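去 Gilliron 之前，我以为会看到一屋子机械臂挥来挥去，结果跟我聊的人整个下午都在看日志。Debashish Fakir 在这家公司写感知和规划之间的那层软件，内部叫 Fato。他给我倒了杯茶，坐下第一句话就是：“你先别问模型，先问时间戳。”

我当然就问了时间戳。他说早先有一阵子，夹爪老是在离目标还有一点距离的地方合上，大家轮流怀疑标定、怀疑网络、怀疑电机，查了一圈，问题出在腕部相机的图像和关节角对不上，差了约25毫秒。“手在动，图是旧的，规划器还挺有信心。”他边说边笑，我估计当时可笑不出来。

后来他们给每一帧都配上插值后的关节状态，对不上的直接丢掉。我问丢得多吗，他翻了翻记录，说六月那一批丢了3,108帧。“心疼啊！可是留着更麻烦。”

聊到最难处理的东西，我本来猜是玻璃杯，他摇头，说是透明塑料袋。袋子会反光、会透出后面的东西，一碰形状就变，分割网络常常把它切成好几块，或者干脆当成背景。再配上黑白折线花纹的背景，边缘检测就更热闹了。

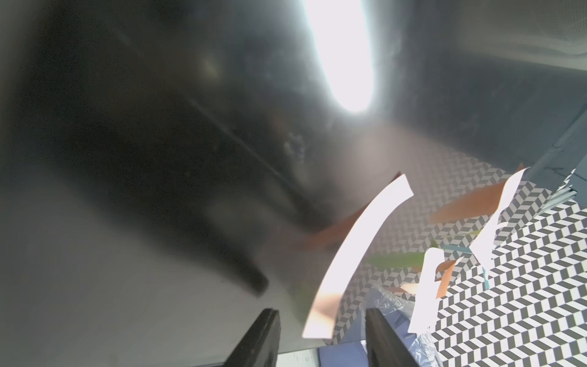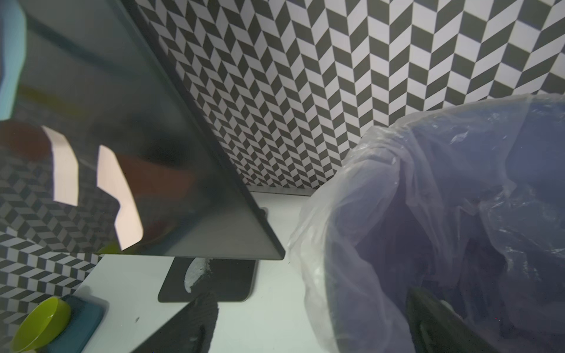 两张腕部视角里都有皱起来的透明塑料袋，也都有黑白花纹

Debashish Fakir

“你看花纹，”他说，“重复的图案对特征匹配特别不友好，这一格跟那一格长得一样，匹配错了它也不知道。”所以 Fato 现在不再只给一个位姿，会同时保留4个候选，每个带一个置信度，等手再靠近一点、换个角度，再慢慢淘汰。我说这听着像人找钥匙，先摸摸看。他想了想，说差不多，只是人不用写超时处理。

第一张里那道强光也是他爱聊的话题。过曝的那一块没有纹理可用，深度估计会编一个数出来，还编得很平滑。他的办法挺土：先算一张饱和度掩膜，掩膜里的深度一律标成未知，规划器碰到未知就绕开或者减速。第二张的麻烦换成了屏幕，关着的显示器像镜子一样，反射里也有一片花纹，“算法要是当真，就会觉得屏幕里面还有一面墙。”

我问他同事怎么看这套保守的做法。他说规划组一开始嫌慢，吵过2次，后来用 Plundedix 把失败过程一段段回放出来，大家对着同一条时间轴看，就吵得少了。这个回放工具他夸了很久，能把图像、候选位姿和夹爪指令叠在一起拖着看，快捷键还是他自己改的（他非要给我演示，我没记住几个）。

临走前我问接下来做什么，他说想把“未知”这件事做得细一点，区分没看见、看不清和看见了但不信，三种情况让规划器用三种走法。接口草稿已经写了，名字还没定，Amarasinghe 那边的合作组想先拿去试。

他送我到电梯口，又补了一句，让我把时间戳那段写在前面。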